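Compostable Flatware: Changes to the Acceptance List

The Mestow organics facility has revised its acceptance list for food service items. The new list takes effect in February and applies to all commercial accounts on the Korkel and Fourie routes. Residential carts are not affected.

The main change concerns forks, knives and spoons. Until now, any item sold as compostable was accepted if it arrived mixed with food scraps. Under the revised list, flatware must carry a certification mark on the item itself. A mark on the carton or sleeve is no longer enough, as sorting staff never see the packaging.

Certification and actual breakdown are separate matters. A certified item has passed a laboratory test at a steady temperature over a fixed period. Windrow temperatures at Mestow vary with season and moisture, and the active phase lasts 12 weeks. Thin items such as cup lids usually break down in that time. Thick handles often do not, and they end up in the screen overs with the wood chunks.

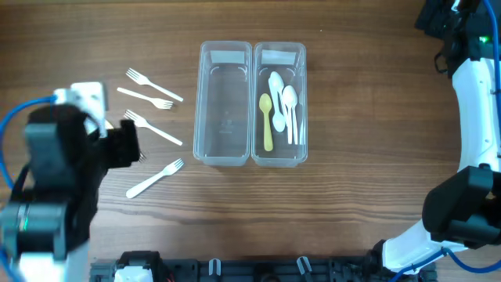

Overs are sent through a second cycle when contamination is low. When it is high, the whole batch goes to landfill at the account holder's expense. The limit is now 2 percent by weight, measured on a grab sample at the tipping floor. Accounts that exceed it will receive a written notice first and a surcharge after that.

Color is not a reliable guide to resin type. Conventional polystyrene and polypropylene are both sold in shades that resemble plant-based products, and green tinting is not restricted to certified goods. Kitchens that stock more than one type should keep them apart at the point of use, or switch to a single product.

Lindiwe Hlongwane has updated the reference sheet, which lists accepted marks and common lookalikes. Print copies are available at the Faso transfer station, scale house window, in packs of 500. Account holders with custom-printed flatware should submit a sample before the new list takes effect.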